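Substitute Coverage and Lost Class Time at a Regional High School
Final project report, School Administration and Policy
Michalis Antoniadis

Summary

My project looked at how one high school, Plindholm, covers classes when teachers are out, and what students do during those periods. I worked from the office's coverage records for October, a student survey and interviews with staff. The main finding is that internal coverage, where a teacher gives up a planning period to watch another class, keeps more students on task than outside substitutes do, but it has a cost that does not show up in the district budget. 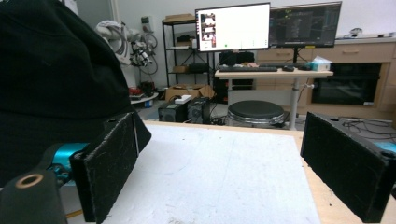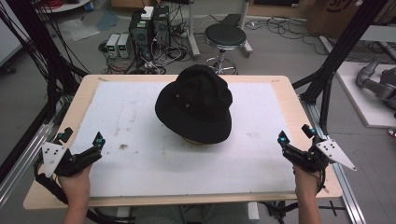

1. Background

Plindholm has 900 students in grades nine through twelve. It runs a seven-period day that starts at 7:50 in the morning. The district contracts with a staffing company, Cluso, to supply substitutes. When Cluso cannot fill a request by 6:30, the front office assigns teachers from inside the building. These teachers are paid a flat amount per period on top of their salary.

The question of who covers a class gets less attention than teacher hiring, but it affects students more often. A student with seven teachers can have a covered class every week without any one teacher being absent very much. I had this experience myself in high school and chose the topic for that reason.

2. Questions

I started with three questions. How often is a class covered by someone from inside the building? What work do students do in covered classes? Do teachers think the current system is fair?

I also planned to ask whether covered classes affect test scores. I dropped that question after the second week. The school could not share scores by section, and one month of data would not have been enough anyway.

3. Methods

The office keeps a daily coverage sheet. I was given copies with the teachers' names removed and entered them into a spreadsheet. Each row is one period of one class. The sheets listed 400 covered periods for the month. A few had no entry for who did the covering, and I left those out of the comparison in Section 4.

The survey went to students through Jivine, the system the school uses for assignments and grades. It had 10 questions and was open for two weeks. I wrote the questions first and then changed four of them after a trial with one class, where students did not know what "instructional continuity" meant. The final version asked what they did in their last covered class, whether the work was collected, and whether the adult in the room could help them with it.

I interviewed 47 staff members. Most interviews took fifteen minutes and were held during lunch or after the last bell. I took notes by hand and did not record anyone.

4. Findings

Internal coverage was more common than I expected, and it was not spread evenly over the day. Second and sixth period had the most, which matches when the larger departments have planning time. Science teachers covered more often than any other group.

Students reported getting more done when the person covering was a teacher they already knew. They were also more likely to say the work was collected. Several wrote in the comment box that a substitute had handed out a worksheet they had already finished. One wrote, "We did the same packet twice and the second time it was not graded."

Teachers did not complain much about the extra pay. Their complaint was about notice. Finding out at 7:40 that a planning period is gone means that grading and parent calls move to the evening. Newer teachers said they did not feel able to turn down a request. Teachers with more years in the building said they turned them down regularly.

Tzavaras, a smaller school in the same district, has a permanent building substitute who reports every day whether or not anyone is absent. I spoke with the assistant principal there by phone. She said the position is hard to keep filled but that it has taken care of most first period gaps. I did not collect records from that school, so I cannot compare the two directly.

5. Limitations

The records cover one month at one school. October has no long breaks and comes before flu season, so winter numbers are likely to be higher. The survey was voluntary, and seniors answered at a lower rate than the other grades. Students were also asked to remember a class that may have been weeks earlier.

6. Recommendations

The school should rotate coverage requests by a posted list, so that the same teachers are not asked first each time. The list should be visible to all staff.

Each department should keep a folder of short assignments in Jivine that do not depend on the current unit. The math department already does this and updates its folder each quarter.

The district should price a permanent building substitute for Plindholm against what it now pays for internal coverage. I was not able to get the per-period rate in writing, so I have left a cost estimate out of this report.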